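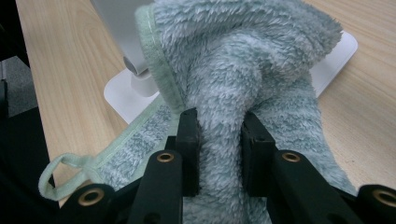
Call for participants: three-month home textile wear study

Reading time: 4 min

Do you do a lot of laundry? Do you have opinions about dish towels? Then please keep reading, we'd love to have you!

Hilline is a small textile testing group, and we're looking for 48 households to use, wash and write about everyday cloths and towels for 3 months, starting in July. It's the biggest home study we've run so far and we are really excited about it. Lab machines can rub a piece of fabric thousands of times in an afternoon, but they don't wipe up spaghetti sauce, get left in a gym bag over a long weekend or go through the dryer with a pair of jeans and a forgotten pen. You do (or your kids do), and that's the kind of wear we want to learn about.

What the study is about

Most care labels are written before a product has ever been in a real home. We want to know how cloths hold up when people treat them the way they normally would. Do they still soak up water after twenty-odd washes? Does the edging pucker? Do the loops come off? Does the pile go flat or scratchy, and if so, when did you first notice? Some of our questions are about feel, which is hard to measure and very easy to have an opinion on. We like opinions. The last group sent us pages of them and we read every word.

The study has two parts. Everybody does Part A. Part B is optional and pays extra.

Part A: the home kit

You'll get a box by mail with a mix of hand towels, dish towels and cleaning cloths in cotton, linen blend and microfiber. Each one has a small number sewn into a corner. Please don't cut the number off, even if it bugs you! Use everything as you like, wherever you like, and wash it whenever you think it needs washing. We ask that you:

- keep a short wash log (paper or online, your pick), noting the date, water temperature, detergent and whether it went in the dryer
- fill in a short survey every other week, which takes up to 23 minutes
- mail one piece back at the end of each month in the prepaid envelope, unwashed or washed, just tell us which
- keep using your normal detergent, and tell us if you switch

You don't have to change your habits. If you use fabric softener on everything, go ahead. If you've never once read a care label, you may be exactly who we're looking for.

Part B: the touch panel

A smaller group will come to our Zolesora building for one afternoon session a month. You'll handle fabric samples behind a screen, so you can't see color or brand, and score them for softness, thickness, grip and a few other things. There's a short warm-up so everyone understands the words the same way ("springy" caused a surprising amount of debate last time). Snacks are provided and the coffee is good. Parking is free behind the building, entrance on the loading dock side. The room is on the ground floor and there are no steps.

Who can join

We'd like as wide a mix as we can get. Students in shared apartments, big families, people living alone, retirees, people who use the laundromat down the street, people with a washer older than they are. You should:

- be 18 or older
- have regular access to a washing machine, at home or elsewhere
- live at one address for the whole study
- be able to read and write in English well enough for the surveys
- have no known skin allergy to common textile finishes

One person per household signs up, but everyone in the home is welcome to use the towels. Pets too. We had some very useful notes on muddy dogs last year.

Sorry, we can't take people who work for a detergent, appliance or textile company, or who joined the Skallix bedding study this spring.

What you get

Part A participants receive $154, paid in equal parts at the end of each month. Part B participants get a separate payment for every session they attend; the amount is in the sign-up packet. You also keep every piece you haven't mailed back, and when the results are ready we'll send you a plain-language summary along with the averages for your own kit numbers, so you can see how your towels did next to everyone else's. People tell us they like that part best.

You can leave the study at any time and keep what you've been paid up to then.

Your information

Your name and address are used for mailing and payment only. Survey answers are stored under your kit number. The Yang fabric database, where our final figures end up, gets wear results and wash counts and no personal details at all.

How to sign up

Fill in the interest form on our participant page, or pick up a paper copy at the Zolesora front desk. We need to know who's in your household, what kind of washer and dryer you use, how many loads you do in a normal week and whether you'd like to be considered for Part B. There's an open box at the end for anything else. Tell us about your oldest towel if you want to!

We'll start reading forms right away and write back to everyone, including the people we can't fit in this time. Kits go out in the first days of July.

Posted 1 June 2021

Related calls
Sock study: walkers and runners wanted
Skallix bedding study: what we learned
Part-time help in the sample room, Zolesora
How to read a care label

Get new calls by email. Enter your address to join the Hilline newsletter. You can unsubscribe at any time.

This site uses cookies to remember your settings. Accept / Manage choices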